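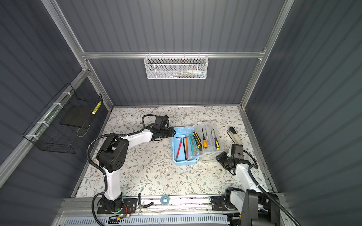
組立式ステージ「Palier(パリエ)」 市民劇団・演劇教室向け貸出および販売

サイト内検索 キーワードを入力 検索

Palierは、体育館、公民館の集会室、福祉施設の食堂など、舞台設備のない部屋で使う低床の組立式ステージです。製造はClemarer、国内での貸出と販売はPistsideが行っています。主な利用先は、非営利の演劇団体、子ども向けの演劇教室、障害のある人が参加する表現活動の団体、学校の演劇部です。

セットの内容

標準セットは天板パネル7枚、脚、連結金具、スロープ一式、側面の幕、収納袋で構成されます。パネルは一辺1,000mmの正方形です。横一列に並べると細長い舞台になり、二列に分けて一枚を前に出すと張り出しのある形になります。小さい部屋では、四枚だけを正方形に組んで使う団体が多くあります。残ったパネルは、離れた場所に置いて語り手の台にすることもできます。

天板の表面は黒のつや消しで、滑り止めの加工をしています。裸足で使えますが、床に転がる動きが多い演目では上にリノリウムなどを敷いてください。テープは養生用のものに限ります。布粘着テープをはがした跡は表面の加工を傷めるため、貸出の場合は清掃費をいただきます。

仕様

天板寸法:1,000mm × 1,000mm
スロープ全長:2,822mm
耐荷重:パネル一枚あたり500kg(等分布荷重)
脚の高さ:低・中の二段階(差し替え式)
付属品:連結金具、側面幕(黒)、六角レンチ二本、組立図、収納袋
別売:手すり、踏み段、パネル用台車

耐荷重は、荷重が天板全体に均等にかかった場合の値です。ピアノの脚のように一点に重さがかかる使い方では、この値をそのまま当てはめることはできません。アップライトピアノを載せる予定がある場合は、事前に機種名をお知らせください。当て板の要否を確認して回答します。

スロープについて

スロープは低い脚と組み合わせて使うものです。中の脚には取り付けられません。二つに分かれており、中央の金具でつなぎます。手動の車いすを使う出演者が、介助者と一緒に上がる場面を想定した幅にしてあります。電動車いすの場合は本体の重さと車輪の間隔を確認しますので、申込書の備考欄に書いてください。

客席側から上がるか、袖側から上がるかで、部屋の使い方がかなり変わります。スロープの先には車いすが向きを変えるための場所も必要です。部屋の図面に手描きでかまいませんので、ステージとスロープの位置を入れて送っていただければ、担当者が見て返事をします。

組立の手順

組立は大人二人から始められます。初めての団体は三人以上で作業してください。

床に養生シートを敷き、パネルを裏返して置きます。四隅の受けに脚を差し込み、レバーを倒して固定します。二人でパネルを起こし、予定の位置に置きます。隣のパネルとの高さをそろえてから連結金具を掛け、六角レンチで締めます。床に傾きがある部屋では、脚先の調整ねじを回して合わせます。側面幕は最後に面ファスナーで留めます。

連結金具を全部締め終わるまで、天板には乗らないでください。子どもが参加する現場では、組立中の立ち入りを止める係を一人決めておくと作業が進めやすくなります。

片付けは逆の順です。脚は高さごとに袋が分かれています。低い脚の袋に中の脚が入ったまま返却されることが続いたので、袋の口に色の札を付けました。青が低、赤が中です。

貸出

貸出は一週間単位です。公演の前の週に稽古場で使い、そのまま会場へ運ぶ使い方もできますが、途中の運搬は利用団体で手配してください。標準セットは二トン車に載ります。軽トラックでは一度に運べません。

非営利団体と学校には減額料金があります。法人格の有無は問いません。会則または活動内容のわかる書類を一部添えてください。入場料を取る公演でも、収入を団体の活動費に充てるものであれば減額の対象です。企業の催し、販売会、撮影スタジオでの使用は通常料金になります。

五月と、文化祭の重なる秋は早く埋まります。日程が決まっていない段階でも仮予約を受け付けますが、仮予約は一団体につき一件までです。

破損があったときは、直さずにそのまま返却してください。連結金具の曲がりを工具で戻したものは、見た目ではわからなくても強度が落ちています。通常の使用による傷や金具の摩耗について費用を請求することはありません。

購入

販売は標準セットのほか、パネル一枚から受け付けます。すでに標準セットをお持ちの団体が追加でパネルを買う場合、連結金具の型が同じかどうかを確かめてください。旧型の金具には側面に丸い刻印があります。旧型と現行型を混ぜて組むことはできません。交換用の金具は実費でお分けしています。

助成金で購入する団体には、申請用の見積書と納品書を団体名で発行します。助成の決定を待ってからの発注でもかまいません。納期は在庫の状況によりますので、見積の際にお尋ねください。

他の製品との組み合わせ

ひな壇式の客席Dohertyは、Palierの中の脚と同じ高さから始まるように作られています。舞台と客席を向かい合わせに置くときは、間に通路を残してください。DohertyのパネルをPalierの脚に載せることはできません。受けの形が異なります。

照明スタンドや音響の機材をステージに固定する金具は付属していません。スタンドは床に立て、ケーブルはスロープの上を通さないように引いてください。

よくある問い合わせ

屋外では使えますか。
晴天の日の日中で、平らな舗装面の上であれば使えます。芝生、砂利、土の上では脚が沈むため使えません。雨がかかった場合は乾いた布で拭き、袋に入れずに一晩置いてください。

足音は響きますか。
天板の裏に吸音材を貼っていますが、跳んだり踏み鳴らしたりすれば響きます。階下に別の利用者がいる会場では、養生シートの下に防音マットを敷くことをお勧めします。マットの貸出はしていません。

組立を手伝ってもらえますか。
初回に限り、有料で担当者が一名伺います。地域によってはお受けできないことがあります。

下見はできますか。
Pistsideの倉庫で四枚組んだ状態のものをご覧いただけます。前もって連絡をお願いします。

コメント(4件)

みどり劇場準備会
公民館の和室で使いたいのですが、畳の上でも大丈夫でしょうか。

Pistside 窓口
畳の上では脚の跡が残ります。合板を敷いたうえで、会場の許可を取ってお使いください。合板は脚一本ごとではなく、ステージ全体の下に敷いてください。

Panya Inthanon
中学生の演劇教室で借りました。組立図の三ページ目、金具の向きの絵が小さくて、最初の二枚を逆に付けてしまいました。拡大した図があると助かります。スロープは車いすの生徒が毎回使いました。継ぎ目で少し音がするので、静かな場面の前に上がっておく段取りにしています。

袖幕係
側面幕だけ追加で買えますか? 舞台を二か所に分けて組むと、内側になる面の分が足りなくなります。

お問い合わせ | 貸出規約 | 個人情報の取り扱い | © Pistside | ページの先頭へ戻る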